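3.2 Study sites and sorting stations

The study was carried out in four office buildings in the town of Panden, all managed by the same property firm, Tapley. The buildings differ in age and in the type of tenant. Two are rented mainly by small accounting and insurance offices, one by a software company, and one by a mix of clinics and training rooms. Together they hold 800 regular workers. Weekend and evening use was low in all four and was left out of the analysis.

Before the study, each building had its own rules for waste. In the oldest building, paper was collected at the desks and everything else went into one container per floor. The software company had separate bins for bottles and cans, but food waste was mixed with general trash. Cleaning crews in two of the buildings told us that bags from recycling bins were often thrown out with the trash when they held too much food. We did not count those bags as recycled in the baseline, even when they had been logged that way by the hauler, Liklow.

We chose shared kitchens as the place to measure sorting. Earlier work on office waste has mostly looked at desk bins or at the total weight leaving the loading dock. Desk bins say a lot about paper and very little about food and packaging. Dock weights cover everything, but they hide differences between floors. Kitchens fall between the two. Most lunch waste passes through them, and the same group of people tends to use the same kitchen each day.

In July, 30 kitchens were entered in the study. A kitchen was included if it had a counter, at least one closed cabinet for dishes, and room for bins on the floor. Kitchens inside private suites were left out, as were those used by caterers. Half of the kitchens were then given new labels and a one-page guide to what goes in each bin. The other half kept their old labels until the end of the study. Assignment was done by floor, so that people who shared a hallway would see the same labels.

Bags were pulled after lunch and again at closing time, tagged with the kitchen code, and sorted by hand in the basement of the Daltum building. Each item was placed in one of five groups: paper, bottles and cans, other packaging, food, and liquids. Liquids were poured off and weighed separately. In all, 3000 bags were sorted. A second sorter, Philomena Egan, repeated the work on 50 of them without seeing the first results. Where the two differed, it was mostly over coated paper cups, and we later moved these into other packaging for all sites.

The kitchens vary in size and layout. Some are open to a hallway, while others are small rooms with their own door. Figure 2 gives a view of a compact kitchen with its bins in a row in the corner.

Figure 2. Compact kitchen with white cabinets and a row of waste and recycling bins.

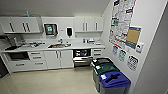
3.3 Measures

Our main measure is the share of weight placed in the wrong bin, taken for each kitchen and each day. Liquids left in bottles were counted as wrong in every bin. We also recorded how full each bag was when it was pulled, as full bins may lead people to use the next one over.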